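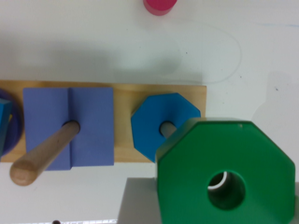 A sorting board in use on a white tabletop, with a square block on its peg and a round block sitting apart.

Pegs, holes and tolerances: what separates a good sorting board from a poor one

The peg sorter has changed very little in the time it has been sold. A long wooden base carries a row of upright pegs. Flat blocks with holes through them go over the pegs, grouped by shape, by colour or by both. The parts list is short and the assembly method is glue and a mallet. Even so, the differences between one board and another are considerable, and most of them can be found with a ruler and a few minutes at the kitchen table.

For this feature we compared 3 boards: the Skallholm, the Jallar and the Dudham. All were bought at full price in April from ordinary shops. They were used daily for 21 days in a playgroup room and then measured again.

Clearance

The first figure to look at is the gap between peg and hole. A hole that matches the peg too closely will bind whenever the block is presented at an angle, and a child of two presents nearly every block at an angle. Too generous a hole lets the block drop on first contact, which sounds desirable until the stack is four high and each layer sits slightly off from the one beneath.

The Jallar has the tightest fit of the group. Blocks have to be held close to level before they will travel down the peg, and on humid days two of them stopped halfway. The Dudham is the loosest. Its blocks go on easily and rattle when the board is carried. The Skallholm sits between the two and was the board most often finished without help.

Clearance also changes with paint. Where the maker has painted inside the hole, the coating reduces the bore and later chips at the lip. Bare bores wear more evenly. Look down the hole before buying, and if there is a thick bead of paint at the edge, expect it to come away.

Peg ends

A rounded end guides the block on. A square-cut end catches the rim of the hole and stops it dead. Rounding costs the maker one extra operation per peg and is worth more to the user than any other single detail on the toy. The Skallholm and the Dudham both have properly rounded ends. The Jallar has a narrow chamfer, enough to remove the sharp edge but too small to help with alignment.

Pegs should be glued into drilled sockets, with the grain running along their length. Take each one between finger and thumb and push sideways. Any movement at the base will get worse. A peg that can be pulled out by an adult should be reglued at once or the board withdrawn, as a short dowel is a hazard for younger children.

The base

Length matters less than mass. The Dudham base weighs 114 grams bare, and it slides on a smooth tabletop when a block is pushed on from the side. A sheet of thin rubber matting under the board cures this. The heavier bases stayed put on every surface we tried, including a melamine worktop that had just been wiped.

Wide blocks overhang a narrow base. This is common and causes no trouble on a flat table, but on carpet the overhanging edge can touch the pile and tilt the stack. A base wider than its largest block is the better choice for floor play.

Colour and surface

Strong contrast between groups helps at the start. Navy beside periwinkle is a harder sort than navy beside yellow, and some makers use close blues deliberately for older children. After the trial, the paint on all the boards had dulled along the block edges. Flat faces were hardly marked. Gloss finishes showed fingerprints sooner than satin ones but wiped clean faster.

Wash with a damp cloth and dry straight away. Soaking raises the grain on unpainted pegs and swells them, and the clearance is lost. If it happens, leave the board in a dry room for a day, then rub the pegs lightly with fine abrasive paper, working along the grain.

Spares

Berhe, which sells mixed bags of wooden blocks, offers a pack of 4 drilled replacements in assorted shapes. They fitted the Skallholm and the Dudham without adjustment. They would not pass over the Jallar pegs at all. Measure the peg diameter before ordering, and measure it near the base, where wear is least.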